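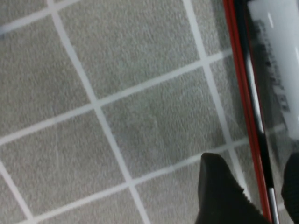

FOR IMMEDIATE RELEASE

Bramero Opens Gray Carpet Line with Grid Pattern for Schools, Libraries and Shared Work Rooms

Low-pile floor covering marked in white squares goes on general sale in June

Bramero, the maker of floor coverings for public buildings, has announced the release of Derese, a gray low-pile carpet with a grid of white lines across its surface. The line will be offered from June through the company's own showroom and through its network of approved installers.

Derese was developed for rooms that serve more than one purpose in the course of a day. Reading corners, training rooms, community halls and shared offices are often cleared and set out again several times between morning and evening. The white grid gives staff a fixed reference on the floor, so that tables, shelving and seating can be returned to an agreed layout without measuring.

"Customers told us that they were already marking their floors," said Hwa-young Ko, director of product at Bramero. "They used tape, chalk and stickers, and they replaced them every few weeks. We have spent a long time with those customers, and the carpet we are presenting is a direct answer to what they asked for."

The surface is a soft gray with a fine, slightly mottled look. The company's design team considered stronger colors at an early stage and set them aside after comments from libraries and schools, where floors must sit beside furniture bought over many years. The white lines are soft at the edges and can be followed easily by a person standing at normal height. Installers may lay the grid square to the walls or at an angle to them, according to the shape of the room and the wishes of the client.

Before general release, Derese was laid in 30 rooms as part of a trial program. The rooms were selected to cover a range of daily use, from a quiet study area to a busy entrance used by parents with strollers. Each site kept a written record of cleaning, furniture moves and visible wear, and 279 separate entries were returned to Bramero for review. Comments from the trial led to two changes: a closer match between the gray of one production run and the next, and clearer instructions for joining the lines where two pieces of carpet meet.

Among the trial sites was the Fimari Learning Center, which uses its main hall for classes in the morning, club meetings in the afternoon and a public reading hour that begins at 6 p.m. The center fitted Derese throughout the hall and drew up floor plans in which every table is given a position by square.

"Our staff change over at noon, and the people who set out the room are usually not the people who put it away," said Efe Okeke, operations manager at the Fimari Learning Center. "With a printed plan and the lines on the floor, both shifts can work to the same arrangement. The children have also taken to it. They sit one to a square at story time, and the teachers have kept that habit."

Installation and care

Derese is installed by trained fitters over a clean, dry and level base. Bramero asks that a site survey be completed before any order is confirmed, with particular attention to doorways, columns and floor sockets, where the grid may need to be adjusted. Daily care consists of ordinary vacuuming. Spills should be blotted with a plain cloth and cool water, working from the outside of the mark toward the middle. Strong bleach should not be used on the gray areas or on the white lines.

Heavy furniture should be lifted into position and fitted with felt or smooth plastic feet. Chairs with casters may be used, although the company recommends a protective mat in places where one person sits for most of the day.

Replacement pieces will be held in stock for sites that need to renew a worn section. "A public building rarely has the chance to close for a week," said Byung-chul Myung, head of installation services. "We have planned for repairs that can be done in an evening — a section comes up, a section goes down, and the lines are joined before the doors open again."

Availability

Orders for Derese may be placed with Bramero or with any approved installer. The distribution company Zirkar will handle delivery and will hold an opening stock of 2,000 boxes at its central warehouse. A network of 62 approved installers has completed training on the new line, and further training sessions will be offered through the summer.

Schools, libraries and nonprofit groups may request a sample set and a blank planning sheet, on which a room can be drawn to scale before an order is made. Both are supplied free of charge.

About Bramero

Bramero designs and makes floor coverings for schools, libraries, offices and community buildings. Its work includes product design, site surveys, fitter training and long-term repair service.

Media contact

Ga-eun Yang
Press Office, Bramero

Requests for samples and site surveys should be directed to Dong-geon Kwon, Customer Projects, Bramero.

###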